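The Slow Return of the Night Train

3 min read

The lights of Treninberg slide past the window at walking pace, somebody two doors down is laughing, and I'm lying in a narrow bunk with a paper cup of tea, happier than I've been in any hotel. Night trains are back, and I couldn't be more pleased!

The Usetti line is the one to start with. It stopped running its sleepers when cheap flights took over, and for years the only way to cross the mountains after dark was by bus. Then, last August, the overnight service came back with 6 cars, a small kitchen and bunks for 28 passengers in each of the 3 sleeping cars. Tickets for the first month went in a morning. 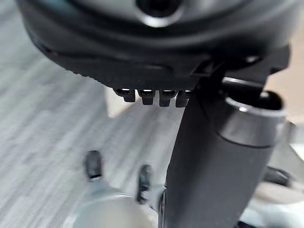

Up and over the pass

What you pay for, really, is the climb. The train leaves Treninberg after supper and starts to wind upward almost at once, through orchards first and then pine woods, until the track tops out at 2,533 meters. I set an alarm for it (the attendant will knock if you ask) and stood in the corridor in my socks with a dozen strangers, all of us whispering. There was snow on both sides and more stars than I knew what to do with.

Breakfast comes early: a roll, sour cherry jam and very strong coffee. By then you're rolling down toward Zundville, with the river on the left and the first farm trucks out on the road.

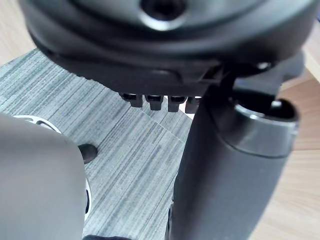 Do you need to book a whole compartment?

Single bunks are sold too, and they cost far less. You'll share with up to three other people, so pack a small bag and bring earplugs.

Sithole, the last stop, is worth a full day before you ride back. Walk up to the old market hall, eat the fried dumplings standing up, and get a seat on the west side for the trip home.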